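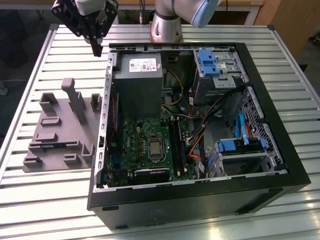 Bench Rules, Third Edition: Now Shorter Than the Computer

The rules for the disassembly cell have been rewritten again. The last edition ran to 2840 words and was, as Romain Joly put it, a fine thing to prop a door with. The new one fits on a single sheet and takes effect Thursday, January 23, 2020. Yiran Liao has taped a copy to the cabinet. Please stop correcting her commas in pen.

Most of it will be familiar to anyone who has worked on the Mudeo line. A desktop tower goes on the slats on its side, cover off, insides up. It has been unplugged and written into the log before it gets there. "I was pretty sure it was unplugged" is no longer an accepted entry, although it was a popular one last June.

The fixture plate gets its own paragraph this time. Every slot and bracket on it is a position the arm has been taught, and the arm has no opinion about whether your pen belongs in one of them. If you move the plate, even by a hair, you re-teach it. If you bump the plate and put it back exactly where it was, you did not put it back exactly where it was, and you re-teach it.
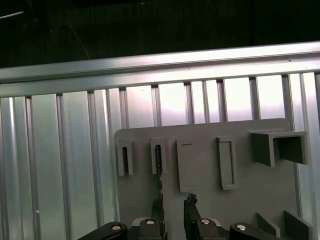

Printed holders wear out, so we now check them at the start of each shift for cracks and loose fits. A bad one comes off the plate and goes in the reject bin. Hicham Benmoussa keeps the print files and will make you a new one without asking questions, provided you bring him the old one and don't call it "the thingy."

The speed rule caused the most arguing. The arm runs at reduced speed whenever a person is inside the taped line, and a person includes Rachid Ait Ali when he is only getting his coffee. Hands stay out of the chassis until the arm is in hold and you have said "hold" out loud. Yes, even if you are alone. You will feel silly for a week.

Anything near a bare board or an exposed processor follows the slow approach: come in from above, stop short, look at the wrist view, then go on. Cables are treated as obstacles, including the skinny ones.
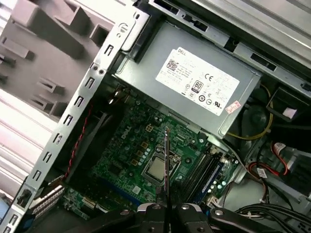 Power supplies stay closed. We take them out whole and send them to Chraibi, who are equipped to open them and are paid to worry about what is inside. This goes for people as well as robots, and it goes double for people who own a screwdriver set and had a free lunch hour.

Comments on the sheet go to Gobnait Ó Riain by email. She has received 3 so far, two of them about the font.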